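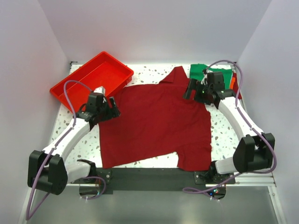 Home | Visits | Archive | Contact

A Day at the Tollden Dyehouse

Print this page | E-mail this page

I have wanted to get inside the Tollden dyehouse ever since I moved to Skultport, and on Monday, June 3, 2024, they finally opened the doors! Marion Aitken and I took the early bus and were in line before the gate was unlocked, which got us onto the first tour with Calum Chisholm.

Calum runs the wet side, where the vats are. It's hot, it's loud, and it smells like a rainy day in a sweater closet. The biggest vat holds 2000 liters and had a navy batch in it, so dark that the paddles vanished as soon as they went under. He let us lean over the rail while he explained how the temperature is brought up slowly, a little at a time, because a rushed batch comes out streaky. I could have stayed there all morning (Marion had to pull me along by the sleeve).

After that came the color kitchen, my favorite room of the whole place. Annag Swanson mixes every recipe there, and her shelves of test swatches go up to the ceiling – yellows by the door, blues at the far end, and a drawer just for grays. She handed us two greens and asked which was darker. We both got it wrong under the lamp and right at the window.
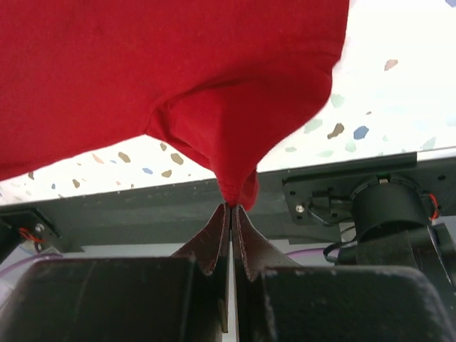 Red is the color Annag talked about longest. It gives her more trouble than anything else on the shelves, and a shade that looks perfect on a flat swatch can look like a different color once it's made up. You see what she means when cloth is gathered into a tight point like the red one: the smooth stretch on the left and the bunched part hardly seem to match, and there's a lighter, slightly faded-looking edge up by the pinch. Her advice for choosing a red shirt is to crumple a bit of it in your hand before you buy. I've done it in every store since.

Lunch was soup and flatbread in the yard, put on by the Darnska bakery. Get there early if you go, as the cheese ones were gone by noon. We shared a bench with Siv Amundsen, who dyes wool at home with onion skins and had brought samples in her purse, so of course we missed the start of the next talk.

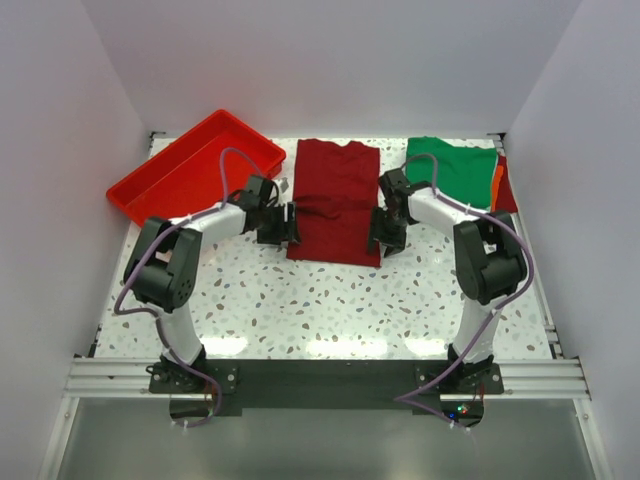 Dark red garment on the speckled tabletop.

Our last stop was the old Lindsay building across the lane, where Kenneth Ritchie keeps the pattern books. Three of them were out to look through, with little squares of cloth glued beside the recipes and notes in brown ink. One page just says "too pink, try again."

The next open day is in July. Entry is free, tours leave every hour until 4, and the floors in the vat room are slippery, so wear proper shoes.

Print this page | E-mail this page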